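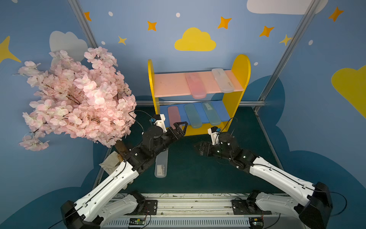 How should pencil cases be kept on a small shelf so that young children can find their own and put it back?

Laid flat in a single layer, each one pointing front to back, with the colors mixed along the board and space left for a hand between neighbors.

Pencil Case Storage in a Shared Room
Project report, Salmont School design course
Group: Ghada Daher, Shengli Zhong, Muchen Xu
Submitted 21/10/2024

Background

Room 101 is used by the youngest group in the morning and by the art club later in the day. The pencil cases used to live in a deep plastic tub by the door. Children tipped the tub out to find the right one, and the cases at the bottom got bent or opened. The class teacher, Zaid Akl, asked if our course could come up with something better that did not involve buying new furniture.

The room already had a yellow two-tier shelf with rounded sides, a pink upper board and a blue lower board. It stood by the blue wall with the clouds and stars and held mostly spare paper. We moved the paper to a cupboard and used the shelf for the project.

What we wanted to find out

We had three things to settle: which way the cases should lie, how close together they could be, and whether both boards were equally easy to use. We also wanted to know if the children needed labels.

The cases

Most of the cases are translucent plastic in pink, teal, pale green or frosted white. They are slippery against each other, and this affected the results more than we expected. A stack that looks fine when an adult makes it will slide when a child pulls out the middle one. Being able to see through the plastic helps. Several children told us they looked for a certain eraser or marker inside and did not bother with the color of the case.

Method

We tried two layouts during the trial. The first had the cases lying lengthwise along the boards, stacked in low piles. The second had them side by side, pointing front to back, with no stacking. The trial ran for seven school days, and 20 children took part. The children took their cases out and put them back at the usual times, and one of us sat in the corner with a notebook. Shengli did most of the sitting.

We did not time anyone. We tried it on the first morning with a stopwatch and the children started racing, so we dropped it and only wrote down what went wrong: cases dropped, wrong case taken, case left on the table.

Results

The lengthwise layout used the boards well but did not last. By the end of each morning the piles had spread out, and cases had been pushed to the back where the smaller children could not see them.

The front-to-back layout stayed in better order. The boards are shallow, so the longer cases stick out over the front edge. We first wrote this down as a fault. Later we changed our minds – the end that sticks out is easy to grip, and children pulled a case straight toward them without touching the one beside it. It does mean that someone brushing past can knock a case off, and this happened a few times on the upper board. We would not use this layout next to a doorway.

The lower board was the easier one for putting things back. Children could set a case down and slide it in. On the upper board some of them dropped the case from above and let it land at an angle.

When two pink cases were side by side they were mixed up often. With a teal or green one between them there was less trouble. Labels helped the adults. The children mainly ignored them, although Muchen thinks larger ones with a picture would have worked and wants to test this.

Problems with the trial

The table in front of the shelf was a weak point. It has a dark green top, and cases left there were easy to spot, but the children began to treat it as part of the shelf. The artificial cherry blossom tree also takes up room on the left, and we should have asked to move it before we began. It was set up in August for a display and the class likes it.

Recommendations

Keep the cases flat and in one layer. Put the youngest children's cases on the lower board. Separate cases of the same color. Use the upper board for the shorter cases, and check the table before the art club comes in.

Ghada is making a low strip for the front of the upper board. It has not been fitted yet.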